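Findoria Community Help > Home & Family > Paint and Finishes

How do I stop chalkboard paint from ghosting??
Posted 2nd May by bastberg_kitchen

Ok so I'm at my wits end. Painted a big section of the kitchen wall back in April with green chalkboard paint (Drimeo, the quart can), two coats, let it dry overnight, wrote the grocery list on it that same morning. Now every list I ever wrote is still there. Wiped with a dry eraser, wiped with a wet rag, used dish soap. "EGGS" is on there for life I think.

What I want is that plain dark green look with a wood edge around it, like a proper school slate. Mine looks like fog.
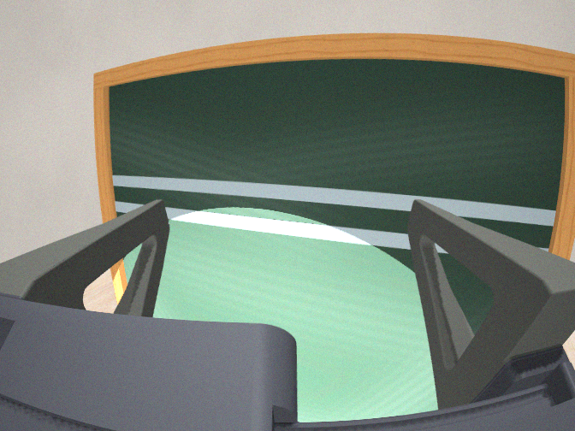

Anathi Mabuza
You wrote on it too soon and you didn't season it. Both are on the back of most cans in tiny print. Paint needs to cure, not just dry. I give it three full days, longer if the room is damp.

Seasoning = take a stick of plain white chalk, lay it on its SIDE and rub the whole surface. Up and down, then across. Wipe off with a dry cloth. That fills the little pores with dust so your first words don't settle in there and stay.

For yours I'd sand lightly with 220, wipe, one more thin coat, wait out the cure, then season. Don't try to season over the ghosts, you'll just lock them in. I've done this in two classrooms and my own hallway and it worked every time except once, when I got impatient.

Also no chalk markers. They say erasable. On paint they are not erasable.

shojaei_fan88
just use vinegar lol. half vinegar half water. worked on mine, might not on yours

pantrydoor12
Vinegar is ok for a light haze but I wouldn't keep doing it, mine went patchy after a few months. Agree with the sanding above.

Other thing – think about whether you want it on the wall at all. I did a wall first and regretted it. Kitchen grease gets on everything near the stove and chalk dust plus grease is a paste, basically. You can't take a wall out to the yard and scrub it. Ended up painting over the whole thing with primer (two coats, the green kept coming thru) and went to a separate board.

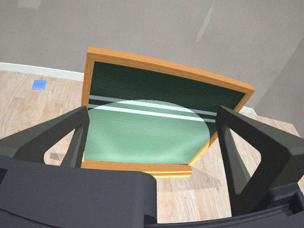
Separate boards have their own problems, mainly weight and how you hang them. Use two hooks, not one, or it goes crooked every time somebody leans in to write. If you're buying used, check the corners of the frame for gaps, that's where the joints let go first. A green one with orangey-brown wood round it like this suits a kitchen better than black imo, and you can still season it same as a wall. Some of the cheap ones are only a printed sheet so ask before you pay, chalk just skates on those.

Storage tip, keep the chalk in a jar with a lid. Steam makes it soft and then it smears. And wash the eraser cloth seperately from your dish towels, learned that one.

If you stick with the wall, a small foam roller beats a brush. Brush marks hold dust. Thin coats, roll the second one the other direction from the first.

bastberg_kitchen
ok sanding this weekend. Will try Anathi's way first, then the board if it goes wrong again. Does the 220 have to be wet/dry paper or will regular do?

Anathi Mabuza
Regular is fine. Mask up, the dust is nasty. Tape a sheet over the doorway too

3366 views – 12 people found this helpful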